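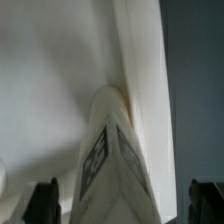

The cheapest way to find out how far a gripper is open is to ask the gripper. Most parallel grippers report a width, derived from a motor encoder and a known gear ratio, and most controllers take that number at face value. The trouble starts between the motor and the fingertip. Belts stretch, printed fingers bend, and a screw that was tight on Monday can have a quarter turn of play by the end of the week. The encoder sees none of it.

Dundance, a contract integrator that builds small handling cells for parts packers, spent most of August on this problem. It had two candidate grippers on the bench, the Gasidano and the Horgan, and one controller, the Nelatura, that had to run either of them. The plan was to put printed square markers on the fingers, read them with a wrist camera, and compare the optical width with the reported one over a long run of open and close cycles.

"We were going to have the wrist camera anyway," says Ruairí Quinlan, who ran the comparison. "So the added cost of measuring the fingers is a sheet of labels and some processor time. The question was whether the measurement was any good."

The two grippers take different routes to the same job. The Gasidano drives both fingers from a single belt. It is light and quiet, and its stroke is easy to adjust in software. The Horgan uses a rack and pinion, weighs more, and has a noticeable click when it changes direction. Both accept the same finger blanks through an adapter that Dundance designed, so the fingers themselves could be kept out of the comparison.

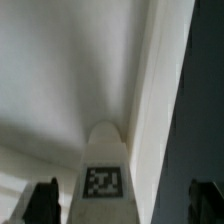
Marker size was the first thing to be settled. A large marker gives the detector more pixels per cell and a steadier corner estimate, but it needs a flat face to sit on, and a finger has little flat face to spare. A small one fits anywhere and drops out as soon as the arm moves quickly or the light falls off. Quinlan's group tried three label sizes and kept the middle one. The largest gave the best static readings and peeled at one corner after repeated contact with the edge of a tray.

A white margin around the black square turned out to matter more than size. The detector looks for a dark square on a light ground, and when the label was trimmed right up to the black, detection against a dark background fell off sharply. Labels are now cut with a margin on all four sides, and the trimming guide is printed on the sheet.

Glare was the second problem. The first labels were laminated. At certain wrist angles the overhead lights washed out one side of the pattern, and the detector either lost the marker or, worse, returned a pose with the tilt reversed. Plain matte stock fixed most of this. It also picks up dirt, and the labels have to be treated as a consumable.

Each gripper then ran 1000 cycles with no load and 1000 more closing on a rubber block. The Nelatura logged the reported width and the optical width at the end of every stroke.

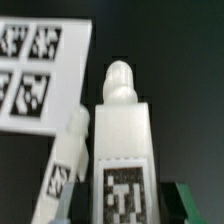
With no load, the Horgan's two numbers stayed together for the whole run. Its optical width wandered a little as the rack warmed up, then settled. The Gasidano began just as well and drifted slowly, always in the same direction, which is what a belt does when it beds in. Retensioning the belt brought the readings back, and the second unloaded session was much flatter.

Under load the picture changed. Both grippers reported a smaller opening than the camera measured at the tips. Some of that is the motor winding up the drive after the fingers have stopped, and some is the fingers bending outward. Separating the two took a stiff reference piece and a dull afternoon. Quinlan puts most of the Horgan's error down to finger bend. On the Gasidano the belt and the fingers contribute in similar measure.

The optical reading failed in its own ways. Across the loaded runs, the Nelatura flagged 106 strokes where it could not find one of the finger markers. Going back through the images, the group traced 28 of those to motion blur: the exposure had been triggered before the arm stopped shaking. A short settling delay dealt with them. The remainder were a mix of poor light and partly covered markers, and those are harder to remove, because a gripper's job is to go near things that cover it.

There is also the matter of viewing angle. A marker seen square on gives a good position and a weak estimate of tilt. Seen from the side, tilt improves and the cells crowd together until the pattern can no longer be read. The finger markers sit somewhere between the two extremes, and where exactly depends on the opening. Dundance built a correction table for each gripper, indexed by reported width. The table for one gripper does not carry over to the other.

"I would not close a loop on it," Quinlan says of the optical width. "The latency is wrong and the dropouts come at the worst moment. As a check once per pick, it's fine."

That is how it is used now. The encoder still drives the motion. After each close, the Nelatura takes one image, computes the opening, and compares it with what the encoder claims. A mismatch beyond a set limit raises a warning. Three in a row stop the cell and call for an inspection of the fingers and drive. 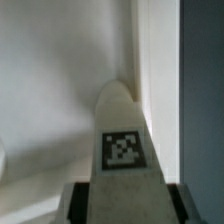 ## Choosing between them

For the parts packing cells, Dundance went with the Horgan. The deciding factor was maintenance. Its customers can swap a finger label from a printed instruction card, but retensioning a belt needs a gauge and someone who has done it before. The click was raised by one customer and then forgotten.

The Gasidano stays on the bench for a lighter cell planned for later, where payload is tight and the extra weight of a rack drive would mean a bigger arm. Quinlan wants to repeat the loaded runs with a wider belt, which the adapter will accept with one spacer removed.

Two changes to the fingers are on the drawing board. One is a shallow recess for the label, so that its edges no longer catch. The other is a stiffer section near the base, where most of the bending was found. Both will need new correction tables.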